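Brusteo Hall Fit-Out: Progress Report No. 3
To: Felicidad Yap, Malhotra Small Grants
From: Traian Matei
Date: Thu 22 February

Dear Felicidad,

You asked for fewer adjectives after the last report and more information. I have done my best with the first part.

Where we are

The back room is usable. When I wrote in December it had a floor, a smell and eleven boxes of somebody's sheet music. The sheet music has gone to Nga Quan, who says she will sort it and has a look in her eye that suggests otherwise. The smell left when we got the window to open. The floor stayed, and now has furniture on it.

The walls have had two coats of a color the tin described as Morning Oat. Subira Ndung'u calls it "wall." We argued over this for most of a Saturday and I would like the time back, but it does make the room lighter, and the pale wood looks at home against it.

The table

This was the largest item in your grant and I know it is the one you want to hear about. We went with pine. Roxana Barbu wanted beech, got the price for beech, and went quiet. The pine top cost $388 delivered, against the $300 we had written down in a fit of optimism. I moved the extra $88 over from the shelving line, where it will be missed.

It's a good table. The grain shows, there are small knots in it, mostly toward the front and right, and anyone who wanted a surface with no character can go and sit in the office. We finished it with oil. The first coat went on too thick and we spent a week leaving fingerprints in it. The second was done by Subira alone, with the door locked, and is the reason it looks the way it does.

The stands

The proposal promised small display stands for the members' work, and I can report that we have a design. Getting there took longer than building the table. Flerneck quoted us for a set in clear acrylic, and the quote was so high that Roxana read it out loud twice for the pleasure of it. So we are making our own: an upright dowel, a round black base, a flat wooden plate for the top, and a pair of short pegs partway down for hanging things from. The pegs were Nga's idea. She makes earrings and felt that the plate people had been having it all their own way. 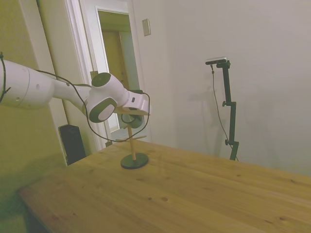 The wooden stand on the new pine table, with the black pole stand over by the wall.

The base is the part that gave us trouble. Our first try was a square of scrap wood, and it fell over whenever a truck passed. The second was a bigger square of scrap wood, and it waited for a bigger truck. The round black disc was Subira's suggestion and she has been gracious about it, in that she has mentioned it only at meetings.

Two points still to settle. Roxana would like the dowels a little thicker. I would like them left alone until the members have used them for a month, at which point I expect to agree with Roxana. And we need to decide if the wood gets oiled to match the table or stays pale. I'm for pale. It saves a Saturday.

Money

The grant was $2000. The table is paid for. Paint and oil together came to $100, which is exactly what we said they would, and I mention it because it may not happen again. The stand materials are on order from Dronetus and will be invoiced when the whole batch arrives. I'll send you the receipt on its own so you don't have to dig for it. Shelving is now short by the $88 mentioned above. We can either buy shorter shelves or fewer of them, and I would welcome your view on which looks less like a mistake.

What's late

The shelving, for the reason given. The sign for the door, because we still haven't agreed on what the room is called. "Back room" is winning by default. The second lamp has been ordered, canceled and ordered again, and I would prefer not to go into it.

What's next

Cut the remaining dowels. Drill the pegs, with a jig this time. Put the shelves up, whatever length they turn out to be. Nga would like to hold a first members' evening once the stands are finished, and you are invited, with the warning that you will be asked to buy earrings.

If you need the original quotes for the table I have them all, including the one for beech. Roxana keeps it pinned over her desk.

With thanks,
Traian Matei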